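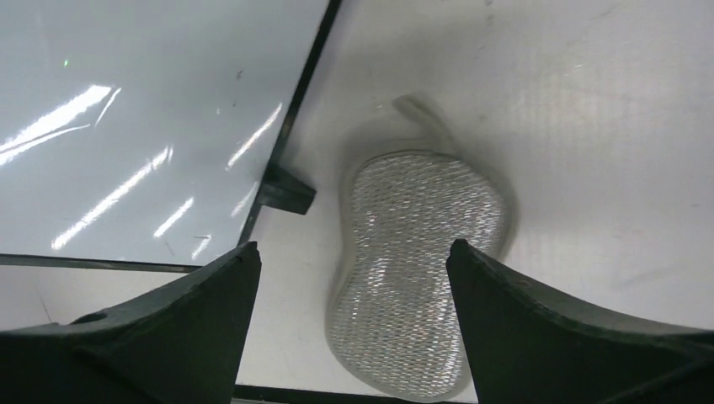
# Clorneo 2, reviewed after a season of board wiping

Clorneo is a task editor and runtime for two-arm setups. You build a job out of blocks (look, approach, grasp, hold, wipe, release), attach a camera to each block that needs one, and the runtime handles planning and timing for both arms. I moved to version 2 in October and have used it for most of our cleaning tasks. My earlier tool was Pritby, so I compare the two where it seems useful.

I paid for the license myself.

## Setup

Installation took an afternoon, most of it spent on calibration. The wizard asks for 30 poses per arm and tells you when a pose is too close to one it already has. Pritby let me save a bad calibration without a word. Clorneo refused two of mine, and it was right both times.

The wrist camera and the fixed camera end up in one shared coordinate view. You can click a point in either picture and see the matching point in the other. I use this every day, mostly to find out which camera is wrong.

The manual is decent on blocks and thin on config files. If you want to change the gripper speed limit, the setting is in the runtime folder and the editor has no field for it. Dalibor Oravec found it for me by searching the folder for the word "speed."

## Perception

This is the part I was most curious about, and it is mixed.

Our pickup object was a scrubbing sponge covered in fine silver mesh, on a white table, next to a clear glossy panel. The mesh throws back hundreds of little points of light, and the overhead lights show up on the panel as long slanted streaks. It's a hard view for any segmenter. Clorneo's default model put its mask on the mesh and left out the pale rim, so the grasp width came out too narrow. It also ignored the hanging loop at the top, which didn't matter for my grasp but would if you wanted to pick the sponge up by it.

There are two ways to fix this. You can raise the edge tolerance in the grasp block, or you can label your own pictures and tune the model. I labeled 171 frames, and after tuning the mask took in the rim. The streaks on the panel still came up as thin "objects" now and then. Turning on the glare filter removed them, at the cost of a slower look step.

The labeling screen is good. You draw a rough outline, it snaps to the edge, and you fix what it missed. Undo only goes back one step - a strange choice in a screen made for drawing.
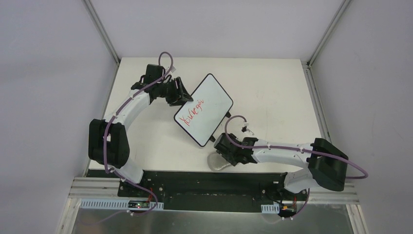
*4 min read*

## Two arms at once

Coordination is the reason to buy Clorneo. A hold block on one arm stays active while the other arm runs its own list, and the planner treats the held object as part of the world. With the left gripper clamped on the corner of a small whiteboard, the right arm can go for the gray cloth and the planner keeps it clear of the board's edge.

In Pritby I had to write this by hand as a set of locked joint goals, and any change to the board's angle meant starting again. Clorneo plans from the board's current pose. Our board often sits at a slant and that gives it no trouble.

Cables are another matter. Ours loop up above the wrists, and the collision model knows nothing about them. You can add a capsule shape to a link and call it a cable, and I did, but the shape is rigid and a cable is not. The planner now avoids some moves that would be perfectly fine. I would like a soft shape, even a crude one.

The cloth is also outside what it models. A crumpled cloth gets a bounding box and a suggested grasp at the highest point. Simple, and good enough for my use. Folding would need something else.

## Wipe block

You mark an area, set a direction and overlap, and it makes the path. You can limit the path to marks of one color, so the red writing on our board can be the target and the blank part gets skipped. Color picking is done from a still picture and takes a minute.

Contact force is a slider with no units. Silvia Michalík worked out a table for our arms and taped it to the monitor. I'd rather have newtons.

## Logs and replay

Each run is saved with both camera streams, joint states and the plan. Replay lets you scrub to any moment and see what the planner believed at that time. Storage fills up fast, so set the limit early. I keep the last 200 runs.

Export works to Dillance format and to plain CSV. The Marti export is listed in the menu but failed with a version error each time I tried it.

## Would I buy it again

Yes, for two-arm work. For one arm, Pritby does enough and asks less of your computer. If your objects are shiny, plan on labeling before you judge the perception side, and switch on the glare filter first.

My open requests with support are force units, deeper undo in the labeling screen, and the Marti export. Only the last one has had a reply, and it's marked for the next release.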